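Preguntas frecuentes
Cordero, asistencia informática a domicilio y en taller

Inicio > Ayuda > Preguntas frecuentes

Recogemos en esta página las consultas que más nos llegan por teléfono y por correo. Si la suya no está, escríbanos desde el formulario de contacto y le responderemos en horario de taller. Los jueves abrimos también por la tarde.

¿Qué equipos reparan?
Ordenadores portátiles y de sobremesa, tanto Windows como Mac, además de discos externos y routers. No reparamos televisores ni consolas. Las impresoras las configuramos, pero no las abrimos.

¿Tengo que pedir cita?
Para las visitas a domicilio, sí. En el taller puede dejar el equipo sin cita dentro del horario de apertura. Traiga el cargador, aunque crea que no tiene nada que ver con la avería.

¿Cuánto cuesta el diagnóstico?
El diagnóstico en taller es gratuito si acepta la reparación. Si la rechaza, se cobra la tarifa mínima que figura en el resguardo. A domicilio se factura siempre el desplazamiento. 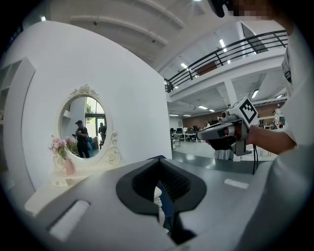
¿Puedo conservar mis archivos si me cambian el disco?
Los archivos se copian al disco nuevo siempre que el antiguo todavía se pueda leer. Antes de empezar le pedimos que indique qué carpetas son imprescindibles y copiamos esas primero. Si el disco no responde, paramos y le llamamos. La recuperación de datos en discos con daño físico la hace un laboratorio externo y lleva presupuesto aparte.

¿Guardan una copia de mis datos?
Solo mientras dura la reparación y hasta que usted comprueba que está todo. Después se borra. Si quiere que la conservemos unos días más, dígalo al recoger el equipo y lo anotamos.

¿Necesitan mi contraseña?
Depende del trabajo. Para cambiar una batería o un teclado suele bastar con una cuenta de invitado. Para pasar datos o quitar programas maliciosos necesitamos entrar en su sesión. En ese caso le recomendamos poner una contraseña provisional y cambiarla al llegar a casa. No nos la mande por correo.

Mi portátil va muy lento. ¿Compro otro?
Muchas veces no hace falta. Si el equipo todavía lleva disco mecánico, pasarlo a uno de estado sólido se nota desde el primer arranque. También miramos si admite más memoria; en bastantes modelos finos va soldada a la placa y no se puede ampliar. Cuando el arreglo se acerca al precio de un equipo nuevo, lo decimos en el presupuesto.

¿De qué capacidad debería ser el disco nuevo?
Para correo, documentos y fotos del móvil, el que instalamos con más frecuencia es el de 1000 GB. Quien trabaja con vídeo suele añadir un disco externo.

¿Cómo hago copias de seguridad en casa?
Lo más sencillo es un disco externo y el programa que ya trae el sistema: Time Machine en Mac, Historial de archivos en Windows. Conviene tener dos copias, una de ellas fuera de casa o en la nube. Abra de vez en cuando un archivo de la copia para comprobar que se lee.

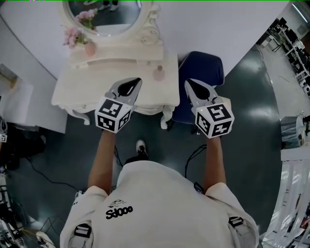 Amparo Manzano: Yo tenía el disco externo siempre enchufado y cuando entró el virus me cifró también la copia. Me dijeron en el taller que lo desconectara al acabar y desde entonces lo hago los domingos por la noche. Quizá deberían ponerlo en la respuesta.

Añadido a raíz del comentario anterior: desconecte el disco externo cuando termine la copia. Si lo deja conectado, un programa que cifre el ordenador puede alcanzar también el disco.

¿Qué garantía tienen las reparaciones?
La garantía de las piezas y de la mano de obra se indica en la factura. No cubre golpes, líquidos ni programas instalados después de la entrega. Guarde la factura, o al menos el número de resguardo, por ejemplo 1453 o 1229, sin letras delante.

¿Pueden ayudarme a distancia?
Sí, para configurar el correo, instalar una impresora o resolver dudas de un programa. Usted abre la sesión, ve en pantalla todo lo que hacemos y puede cortarla en cualquier momento. Nunca llamamos por sorpresa para pedir acceso a su ordenador. Si alguien lo hace en nuestro nombre, cuelgue y avísenos.

¿Qué pasa si no recojo el equipo?
Le avisamos por mensaje y después por teléfono. Los plazos y los gastos de custodia están en el reverso del resguardo.

Contacto | Tarifas | Aviso legal | Política de privacidad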